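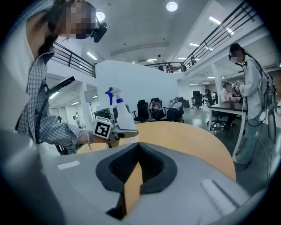
Folk-Rock Quartet Helumska Returns With Second Album, "Dandar"

Helumska, the four-piece that built its following one small room at a time, releases its second full-length album, Dandar, this July on Broko Records. The record holds 12 new songs and runs from hushed, close-harmony ballads to some of the loudest music the band has ever put on tape.

The group wrote most of the album on the road, during a stretch that took them through 161 shows with hardly a week off. Verses got finished in the van and tried out on stage the same night, so longtime fans may recognize a few. "Salt Wagon" and "Nine Mile Supper" have both been in the set for a while now, though the versions here come with new endings and (finally!) the pump organ part that was always too heavy to carry up a flight of stairs.

"We wanted this one to sound like the four of us standing close together and having a great time, and that's how we made it," the band said in a joint statement. "We played live in one room, all facing each other. If somebody laughed at the end of a take, we kept the laugh. We love this record and we can't wait for people to sing these songs back to us."

Dandar was recorded in nine days at Vashisht Studio, a converted feed store with high ceilings and a floor that creaks in two places, both of which can be heard on the title track. The band produced the album themselves and cut everything to tape, adding only a little fiddle, some handclaps and a borrowed trumpet afterward.

The first single, "Lantern Road," is out now. It opens on a lone mandolin and grows into a big, stomping chorus with all four members at the microphone. A second single, the slower "What the River Kept," follows next month. Listeners who came to Helumska through the quiet songs on their debut will feel right at home with that one, and with "Porch Light, Left On," a waltz that closes side one.

Broko Records will issue the album on vinyl, on CD and through all the usual streaming services. The vinyl edition comes with a fold-out lyric sheet, hand lettered by the band, and the chords are printed above the words for anyone who wants to play along at home.

Helumska will celebrate with a release show on Saturday night at the Dandar Grange Hall, the same hall that gave the album its name and the place where the group played its very first concert. Doors open at 7 p.m. and music starts at 8. The band plans to play the new album from start to finish, take a short break, then come back for older songs and requests. All ages are welcome, and there will be room up front for dancing.

Review copies, interviews and press photos are available from the Broko Records press office.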